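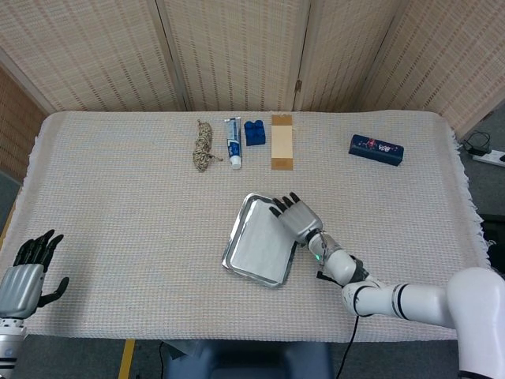
Brovia Children's Museum, Materials and Sorting Team

What Is It Made Of?

A material is the stuff a thing is made from. One table can hold many kinds. The row at the back of this one has a coiled rope, a tube of toothpaste, a blue toy block, a strip of wood and a dark blue box. A metal tray lined with white paper is in the middle.

Rope is made of fibers. A fiber is a very thin thread. Fibers are twisted or braided together, and the finished cord is stronger than any single fiber in it. Rope bends easily, so it can be stored in a coil.

Plastic is melted and pressed into a mold. When it cools, it keeps the shape of the mold. The round studs on a toy block are formed in this way.

Wood comes from trees. It is stiff, and it can be sawed into flat strips. It does not melt when heated. It burns.

Metal can be rolled into thin sheets and bent. The edge of a tray is often rolled over. A rolled edge is stiffer than a flat one and has no sharp rim.

Cloth is woven. One set of threads runs lengthwise and is called the warp. The other set crosses it and is called the weft. A fringe is a row of threads left loose at the edge.

Try it: find 7 small things at home. Sort them by material, then sort them again by whether they bend. Write down which things changed groups.

Page updated 28th November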